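合盖

作者：吕 Lü
2022年9月1日

还是没合上。

我把椅子往后拖了一截，脚搁在纸箱上，看它再来一遍。窗外树叶子绿得晃眼，屋里就听见关节里那点嗡嗡声，像冰箱，像我妈家那台老冰箱。

Lemcombe的人下午要来。电话里说得很客气，说就看看，看看它现在能干什么。能干什么。装盒子。一个灰盒子，一个灰盖子，四个角对四个角，我外甥女三岁就会的事情。

他们想要的是500个。一天500个，Gernby那边的流水线上，现在是人在装，一排人，低着头，手快得看不清。我去站过一个班，一月份，冷，手指头冻得捏不住螺丝，旁边大姐一边装一边跟我讲她腌萝卜放多少糖。眼睛都没往下看一眼。

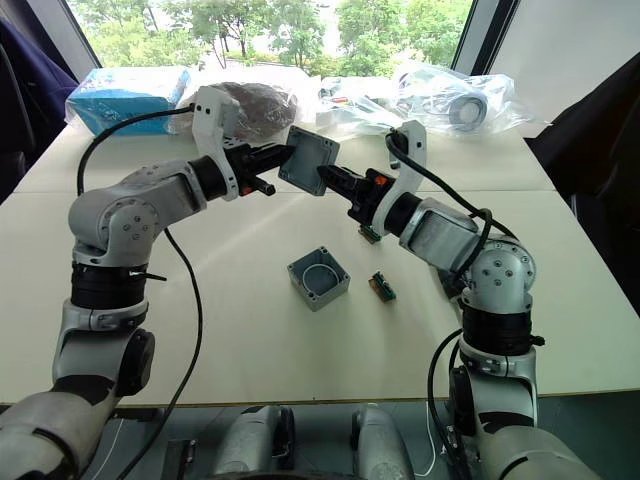 左手别抖。左手，别抖。

我对着它说话，已经说了好几个月了。开始还不好意思，后来连名字都叫上了，Lutero，左边右边都叫Lutero，分不清就一起骂。它不生气，这点比人强。也不会说“行了你歇会儿我来”，这点比人差远了。

盖子这东西，怎么说呢，你拿手去盖，手自己知道。差一点点，指头肚上有个劲儿顶着你，你就挪一挪，咔，下去了。你根本没想。我为了把“挪一挪”三个字写出来，写了17个版本。第17版比第2版好，比第9版差。不知道为什么。真的不知道为什么。

我妈问过我，你那个机器人会不会洗碗。我说不会。会不会叠被子。不会。那会什么。我说会装盒子，有时侯。她“哦”了一声，去盛汤了。那声“哦”我记到现在。

她的手去年开始不好，拧不开瓶盖。她从来不说，就是把瓶子往我面前一推，脸看着电视。我拧开，推回去。我们俩谁都不提。我有时候想，我弄这些东西，弄盖子，弄螺丝，是不是就为了那个瓶子。又觉得矫情。瓶盖是转的，这是平的，两码事。

两点了。泡面没吃，坨了。

再来。从头。

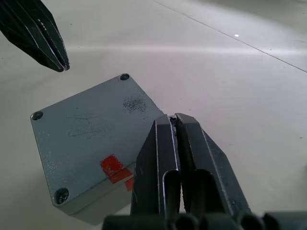 全文约1400字 · 阅读约需4分钟

四颗螺丝。这是后半截的活，我本来不想给他们看的。

盖上那道印子擦不掉，我用酒精擦过，用指甲抠过，算了。胶带是红的，橙红，翘了点皱。来的人要是盯着看这些，就说明前面没什么好看的了。

门铃响的时候我正蹲在地上找批头。来了两个人，一个年纪大些，夹着本子，一个年轻的，一直在看手机。我倒水，纸杯，水有点烫，没人喝。

“开始吧。”年纪大的说。

我说好。我说它有时候会停一下，那是在算，不是坏了。我说今天有点热。我说了好多废话。

它动了。右边先，然后左边。盖子拿起来，斜着，慢慢往下放。慢得要命。我平时不觉得慢，有外人在旁边，每一秒都长出一截来。年轻的那个把手机收起来了。我不知道这算好事还是坏事。

挨上了。停。

我手心全是汗。挪啊，往右挪一挪，你会的，早上你会过一次的。它没动。我听见年纪大的翻了一页纸。

然后它往右挪了一点。很小的一点。

咔。

年轻的说：“嗯？”

我说：“盖上了。”嗓子有点哑，又说一遍，盖上了。

年纪大的凑过去，弯下腰看，伸手按了按四个角。他那只手，我注意到，指节很粗，拇指上一道旧疤。做过活的手。他按完没直起来，就那么弯着，问我：“十次里头能有几次？”

我想说八次。我在心里都练好了。

“20次里头，”我说，“成17次那是最好的一天。也有一整天不成的。”

他点点头，在本子上写了什么。写了挺久。

“我们那儿有个大姐，”他说，“腌萝卜的。”

“我认识。”

“她明年退休。她的位子没人肯来坐。”他把本子合上，“让它再装一个。”

我去把盖子取下来。手伸过去的时侯碰到了夹爪，凉的。我挪了一下盒子，歪着放的，故意没摆正。

再来，Lutero。

它停了一下。在算。

手机在兜里震，我妈，三个字：汤热着。我没回，看着左边那只手，它开始动了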